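Courses > Household Storage and Order > Session 2 > Handout
Notes | Exercises | Reading | Contact
Share 2 | Comments 0

Session 2: The mixed bin
Course notes by Kibet Nyaga, Aststead evening program
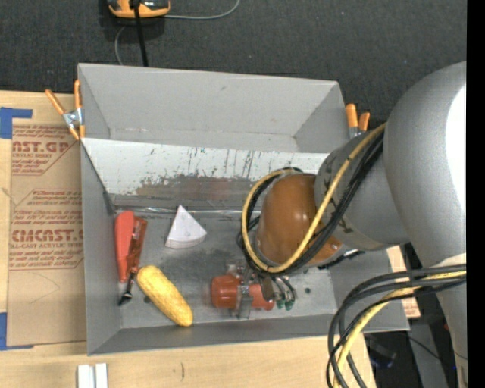 What should one do first with a bin in which different kinds of small things lie together?

Take everything out and put it on a table, before you decide where anything will live. A bin is a poor place for deciding, as you see only the upper things and your hand goes always to the same corner.

1. What we mean by a mixed bin

In Session 1 we spoke about closed storage: drawers, boxes with lids, cupboards. Today we speak about the open bin. Every home has one, and most workshops and classrooms too. It has no lid, it stands in an easy place, and so people drop into it whatever is in their hand at the moment.

I call a bin "mixed" when it holds things from more than one family. By family I mean a group of things which are used at the same time or by the same person. Play food is a family. Small hand tools are a family. Blocks are a family. A yellow thing shaped like corn, a white wedge and a tool with a thin black tip are three families in one bin, although they take very little space.

Please note that a mixed bin does not need to be full. Students often tell me, "My bin is almost empty, so there is no problem." The amount is one question and the mixture is another. With a few objects the mixture is easier to correct, so it is a good moment to begin.

2. The order of work

We do it in class in this order, and I ask you to keep the same order at home:

a) Clear a table. It should be wider than the bin, so that you can lay the things beside it.
b) Take out one thing at a time. Do not turn the bin over. Small parts jump to the floor, and tools with a narrow tip can be damaged.
c) Lay the things down by family. If you hesitate longer than a few breaths, put the thing at the end of the table and continue.
d) Look at the empty bin. Clean it (see part 4).
e) Choose one family that will return to the bin. Only one.
f) Find a place for the other families on the same day.

Step f is where most homework fails. The bin looks beautiful and the table stays covered until the weekend.

3. Sorting by color is not sorting by family

This is the most common mistake in the first exercise. Two red-orange objects lie near each other and the student puts them in one group. It is natural, the eye goes to color first. But if one of them belongs to the kitchen toys and the other to the tool drawer, then you have made a new mixed bin, only more pleasant to look at.

Shape has the same danger. Long things are often put together with long things. It can be practical inside one family, for example with pencils and brushes, but it should come second. First ask when the thing is used. After this you may arrange by shape or color as you like.

For small children the rule is different. A child of three can learn "all the yellow things here" much sooner than "all the things for cooking", and for this reason I permit color sorting in a nursery. We will return to it in Session 5.

4. The inside of the bin

When the bin is empty, look at the surfaces. Scratches, smudges and worn paint are normal for a bin in daily use and do not make it unfit for storage. I would ask three things of it:

- Is there any sharp edge which can catch a finger or a sleeve?
- Does paint come off on a white cloth? If it does, do not keep there anything that a child puts in the mouth.
- Where there is tape along a seam, is it still flat? A lifted tape collects crumbs and hair. Remove it, clean the seam and put new tape.

For washing, use warm water with a little dish soap and a soft cloth. Dry the corners very well. In a metal bin the water likes to stay along the bottom edge.

A word about walls. A bin with sloping walls has less floor than you expect from the top opening. Measure the floor and not the opening when you plan what will go inside. In the spring group one student bought dividers from Gutance according to the upper size, and all of them had to be cut.

5. Labels

A label on an open bin should name the family and nothing more. "Blocks" is good. "Blocks and other" is an invitation. Put the label on the side which people see when they approach with a thing in the hand, usually the low front wall if there is one. Write big. The Anumia label sheets we have in the classroom are free for students, please take what you need.

6. Exercise for next time

Choose one open bin at home and do the steps a) to f). Write half a page:

- which families you found
- which family went back, and why this one
- where the others live now
- one thing for which you could not find any family

The last point is important for our discussion, so please do not leave it out. If you truly found no such thing, choose the one that made you hesitate the longest.

Reading: Esposito, the chapter on open containers. The second half is about shops and warehouses and you may skip it.

The outdoor storage session is moved to July. The room stays the same.

Previous: Session 1 | Next: Session 3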